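Fabric Remnant Boxes - Questions We Get A Lot

Updated when we get a minute. If yours isn't on the list, email the shop.

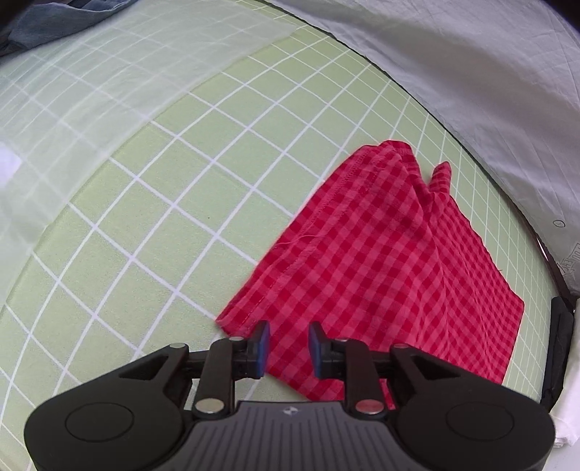 What's in a remnant box?

Cotton, mostly quilting weight. End-of-bolt pieces, odd cuts, some hemmed pieces from canceled napkin and towel orders. The Pelden box is all prints. The Mimier box is solids and checks. No knits in either one.

Can I pick my colors?

Sort of. You can write "warm" or "cool" or "no holiday prints" in the order notes and we try. Can't do exact colors, sorry. We have 248 bins and they get mixed up by Friday every week.

How big are the pieces?

Nothing smaller than 9 inches on the short side. Most are bigger. If you got a bunch of skinny strips you got a Besik bag by mistake, those are for stuffing and string quilts. Tell us and we'll swap it.

Is it prewashed?

No. Wash it before you cut, specially the reds. Cold water, color catcher, dry it, press it. Small pieces go in a mesh bag or you'll be picking threads out of the washer all night.

My piece has a loose thread or a crooked edge. Is that a defect?

No, that's a remnant. Trim the thread, don't pull it. Holes and stains are different - send a photo and your order number and we'll refund that piece.

How do I square up a piece that's off grain?

Checks and ginghams are easy, cut along a line in the weave. For prints, snip the edge near the corner, pull one crosswise thread all the way out, cut along the gap. Press first. Starch helps alot.

When do orders ship?

Tuesdays and Fridays. Order in before 10 a.m. and it goes out that day. January is slow, we do inventory and only ship once a week.

Do you ship to Canada?

Yes. Flat rate shows at checkout. Duties are on you.

Can I return a box?

Unopened, yes, 30 days. Opened, no. Too many came back with the good stuff missing.

What happened to the Lahlou box?

That was the linen one. Supplier dropped the line. We get asked every week - if we find another source it'll be in the newsletter first.

Can I sell things I make from the fabric?

Yes, go ahead. No need to credit us.

Do you take pickup orders?

Saturday only, 9 to noon, side door. Bring teh order number, on your phone is fine. We hold pickups for 2 weeks and then they go back on the shelf.

Gift cards?

Email only. They don't expire. Enter the code on the payment page, not in the coupon box.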